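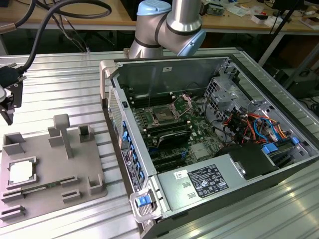

Section 3. Planning and Budget Before You Order

Please read this section before you send any purchase order for a Banidden assembly cell. It is written for the person who must prepare the budget. The mounting of the arm is explained in Section 4.

The example through the section is the cell at our Utisholm workshop, where the work is the placing of processors and memory modules in desktop computers.

3.1 Decide the work first

1. Write down each part that the arm must pick, and where it must go. Use one line for each part.
2. Mark the parts that can be damaged by a small force. A processor socket with open pins belongs always in this group.
3. Decide how the product will lie on the table. A tower case on its side gives the arm access from the top, but it needs more table surface than a case that stands.
4. Measure the deepest point where the gripper must go. Add the height of the walls of the case. The drive cage and the power supply are also obstacles, and they are often forgotten in the drawing.

Note: Do the measurement on a real product. Drawings from the computer maker do not show the power wires, and wires take space.

3.2 Table and fixture

1. Choose a table of slotted aluminum. You can move the fixture later without drilling new holes.
2. Reserve free space on one side of the product for the fixture plate.
3. Order the plate after the list of parts is final. Every kind of part needs its own holder, and a memory module cannot share the holder of a processor.
4. Put in the budget one spare plate. In Utisholm we planned for one plate only and had to stop the work for 14 days when we changed the holders.

Caution: Do not fix the plate before the reach of the arm is checked in all corners of it. 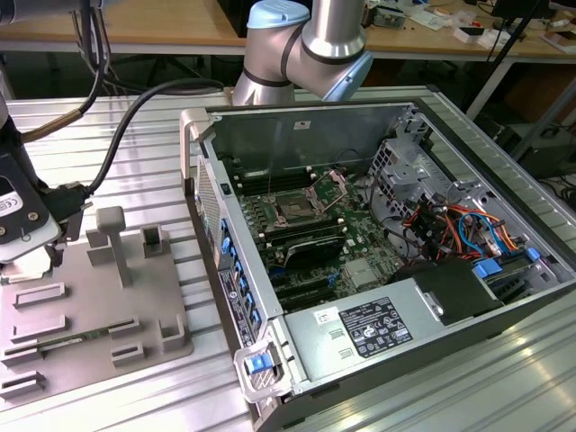
Page last changed: April, by Abundio Rosales

3.3 Cables and space

1. Count the space for cables as part of the cell. A thick cable that goes over the table needs a free path in all positions of the arm.
2. Keep a second table behind the cell for tools and small parts. It does not need to be a special table.
3. Order the cables 20 percent longer than the drawing says.

3.4 Gripper and sensor

1. Ask the supplier for a test with your smallest part. A gripper which holds a box well can be bad for a thin processor.
2. Check that the fingers can open between the walls of the product and the parts near the socket.
3. If you will use a sensor near the wrist, include the bracket in the same order. From Vatitz the bracket is a separate item and it has a longer delivery time.
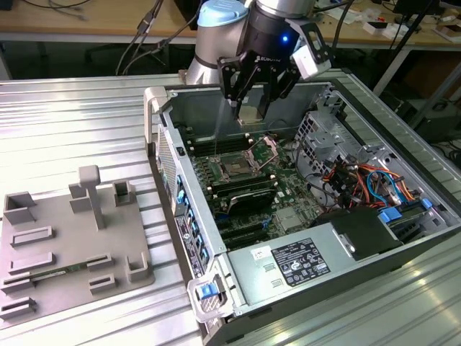

Figure 3-3. Two-finger gripper over the open computer case, with the parts fixture at left.

3.5 Small costs that are easy to miss

Our first budget had only the arm, the gripper and the table. The following lines were added later, in US dollars:

Training for two operators (Hashmi): 2000
Spare fixture plate: 200
Extra finger pads, one set: 20

The prices are from our own order. Ask for a new quote before you use them.

Caution: Product samples for testing are also a cost. Plan to lose some motherboards during the first weeks, and do not use customer products for this.

3.6 Before you sign

1. Compare the list from 3.1 with the quote, line by line.
2. Confirm in writing who pays the transport if the arm must go back.
3. Send a copy of the signed order to the person who will do Section 4.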